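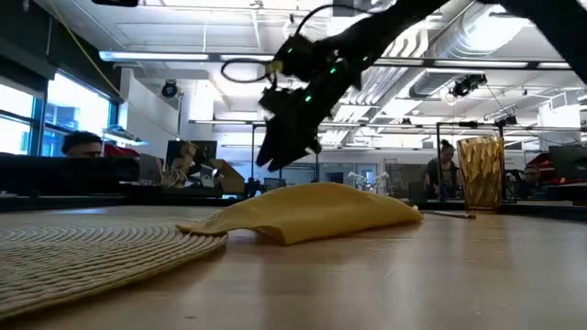 *Table, Wednesday. Yellow cloth, woven placemat, amber glass.*

**Wed, 2:15 pm, table setting notes**

Went back to the yellow cloth. It has spent the week as a lump and shows no ambition to be anything else. Left end was up on the edge of the placemat again, so the first fold started on two surfaces at once and came out crooked. Slid the placemat 2 inches left and started over.

Cloth after pressing: 55 cm on the long side, 27 on the short. The label says square. The label has never met our dryer.

Fold tries:

- Thirds, then half. Fine until I let go.
- Half, half, half. Too fat to sit beside the placemat, looks like a sandwich.
- Thirds both ways, open edge toward the glass. Best so far. Corners still drift, but slowly enough to get a plate down.

Placemat (the Wernitz one, coiled braid) stays. It lies flat, which I can't say for the Cornley set, all of which have curled up like old toast and are back in the drawer. Crumbs get down between the rings. Shake it out over the sink, not the floor, whoever you are.

Glass: keeping the amber one. It throws a lot of light around when the overheads are on, and against the yellow the whole table goes a bit 1974, but the faceted sides are easy to grip and it's heavy enough to stay put when the cloth gets dragged past. Moved it farther right anyway. I've mopped this table once this month and that covers me.

The thin stick beside the cloth isn't part of the setting. Put it back in the cup.

Tabletop glare is bad toward the front edge after lunch. Tried the Ogunleye runner underneath; killed the shine, but the cloth bunched on it at every fold. Off again.

To do:

- [ ] iron the yellow one properly, steam this time
- [ ] second cloth, same weight, for the Nimonance table
- [ ] find out who is washing these on hot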